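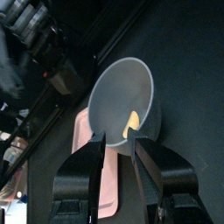

Gray bowl on the pink tray.

Plunari Bowls & Trays: quick answers
Updated Thursday, July 6, 2023

Is the tray included with the bowl?
No. Sold seperately. Add both to the cart and they ship together.

What colors does the bowl come in?
Light gray only for now. More in the fall, maybe.

What color is the tray?
Pink. Rectangular. One size.

Can I put the bowl in the microwave?
Please don't. Dishwasher fine, top rack.

And the tray?
Hand wash. Warm water, soft sponge, dry it flat. Ours went in the dishwasher once and came out bent.

Does the bowl slide around on the tray?
A little if you walk fast. A damp paper towel underneath helps.

Mine came with a chip in the rim. Now what?
Email us the order number and a photo within 2 weeks. We send a new one, keep the old one for keys or whatever.

Do you sell sets?
Set of 4 bowls, item 344. Trays are singles.

Where can I see them in person?
The Vilanach store has both on the shelf. Sernidero has bowls, no trays until they restock. Call frist.

Bulk orders for cafes?
Yes, up to 2000 pieces. Ask for the Pillai price list, it's the wholesale one.

Can I return a tray I've used?
Sorry, no. Unused, in the box, fine.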